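December 29, 2018

Bindery notebook, glue and board tests

Came in to check the paste samples left over the break. The Kassab starch mixed in July has gone off and I have thrown it out. The jar from the new bag is fine. Made up a half batch, strained it twice, still a few lumps at the bottom. Leaving it overnight with the lid on.

Pull tests on the mull strips. The Garkolik PVA held on all the strips at the usual weight. The 2:1 PVA and paste mix let go on two of them, both cut across the grain, so I don't count those against the glue. Redo with the grain running head to tail. The mix gives more time to shift things about and I'd still like to use it for casing in if it holds.

Board stock. Counted 106 sheets of the 2 mm greyboard in the rack, the stock sheet says more. Somebody is taking sheets for packing again. Please use the offcuts in the bottom drawer for that. Flaneron order is due after New Year, so no large cutting until it arrives.

Press: the left screw is stiff below half way. Cleaned and waxed it, slightly better. The platen is out by a hair at the back corner. I packed it with card for now. Don't remove the card.

Case corners. Went through the returned children's books from the Drurnar job. Most of the damage is at the foot of the spine and on the bottom corners, where the printed cover paper is turned in tight over the board. Laminated covers crack at the fold sooner than plain ones. A wider turn-in doesn't seem to help. Rounding the corner of the board a little before covering might.

The hardbacks with glossy printed covers are stacked flat on the table, red ones together.
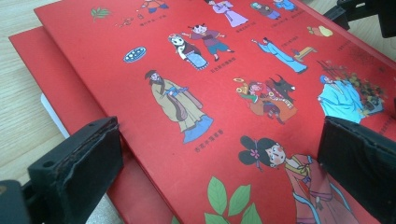

A note left in the margin since this morning says that rounding will show as a bump under thin cover paper, and that it would be better to sand the board edge lightly and leave the corner square. Fair point. Will do both, six of each, same glue, 12 hours under weight, then drop them on the corner from bench height.

To do:
Recut mull with the grain
Sandpaper, fine
Ask about the missing boards
Label the new paste jar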